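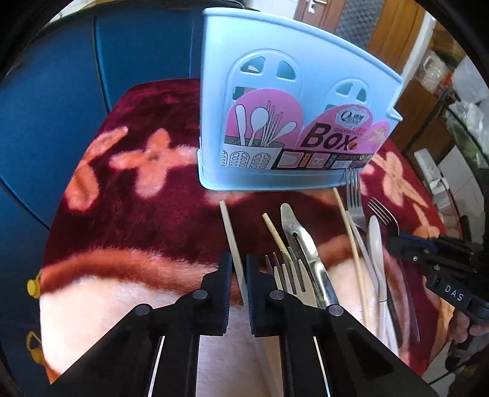
Attachment 1: cutlery sorting task, left gripper at the fork, holder behind.

Ticket: Hand-held gripper comparison, thin utensils
Site: Leltgate
Raised by: Miroslava Halás
Assigned to: Zachary Cormier
Status: Open, awaiting parts

Summary
The site is comparing two sets of finger pads, Vivik and Skirnholm, on the hand-held grippers. With the Vivik pads fitted, the fork turns in the grip when it is lifted by the neck. The chopsticks and the wooden stick are not affected.

Steps to reproduce
Lay the utensils loose on the blanket in front of the blue cutlery holder. Close the left gripper on the fork just below the tines, lift it clear and carry it to the holder.

Expected: the fork keeps its angle until released.
Observed: the handle drops during the carry. This occurred in 4 of 50 lifts with the Vivik pads and in none with the Skirnholm pads.

Log

09.40, Z. Cormier
Please confirm that both fingers meet along their full length when closed, and repeat the trial with the grip moved to the middle of the handle.

11.15, M. Halás
There is a gap of 2 mm at the fingertips of the left gripper. The right gripper closes fully. Moving the grip reduced the turning but did not remove it.

13.30, Z. Cormier
The gap suggests that the left finger is seated too low on its mount. Kindly loosen the fastener, reseat the finger and run the closing check again — the pads themselves should stay in place.

15.05, M. Halás
Finger reseated and gap closed. One further slip was recorded, this time with the table knife. Replacement pads have been requested from Czarnecka and are expected in October. Skirnholm pads will remain in use until then.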